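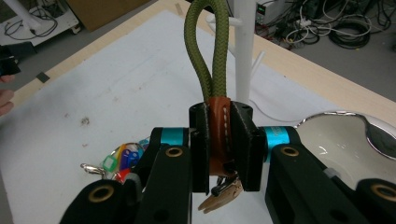 Leather keychain tab held between the fingers, rope loop upright in front of the white stand. Attached by reporter.

Filed under: Perception > Grasp state > Width estimator
Status: Fixed, waiting on release
Component: Haltari grasp tools
Opened: Tuesday, November 16, 2021

Summary
Grasp state flips between HELD and EMPTY while a thin soft object is clamped. Seen on keychains with a leather tab. Hard objects are not affected.

Steps to reproduce
1. Start the Haltari recorder with the default Parndale profile.
2. Close the fingers on the leather tab, below the rope loop.
3. Hold still in front of the stand for a few seconds.
4. Open the log and plot grasp_state against finger_width.

Expected
One change to HELD at contact, one change to EMPTY at release.

Observed
Up to 7 changes per hold. The hanging task is split into short segments, and the segment exporter drops most of them as too short. Out of 69 takes, 56 came through with at least one false release.

Comment 1
Width signal checked first. It is clean, with no dropped samples. The zero offset from the last calibration in March still matches a bare close. Leather compresses under load, so the width sits right at the empty threshold and small grip changes push it across. The classifier has no hysteresis. It compares each sample to one number.

Comment 2
Tried raising the threshold in the profile. False releases went away, but the state then stayed HELD after a missed grasp. Reverted. A single threshold is not going to cover this object set.

Comment 3
Second problem, found while replaying the same logs. The vision check in Vekerico is meant to break ties when width is unclear. It crops a fixed box at the fingertips and asks whether the box changed since the fingers were open. With a rope loop standing above the grasp point, the tracker locks on to the loop and moves the box up with it. The tab ends up outside the crop and the check returns "no object" – which the state machine treats as a release.

Turning off box tracking during closure fixes this part. The fingers do not move in the camera image once closed, so there is nothing to track.

Comment 4
Patch on branch villanueva-hold:
- separate enter and exit thresholds for width
- exit needs 2 consecutive vision checks to agree
- crop box locked from contact until the width opens past the exit threshold
- new log field, release_reason

Replayed all takes from this ticket. No false releases left. Missed grasps are still marked EMPTY.

Comment 5
Exporter needs no change. Old takes can be rebuilt from raw logs with the relabel script – run it with the overwrite flag off and compare segment counts before replacing anything. Takes recorded without raw width cannot be rebuilt.

Leaving open until the patch is in the Parndale profile.

Related tickets
Width zero drifts after long sessions
Vekerico crop box jumps on shiny background objects
Segment exporter: make minimum length a setting
Relabel script ignores profile path
Add release_reason to the Haltari log viewer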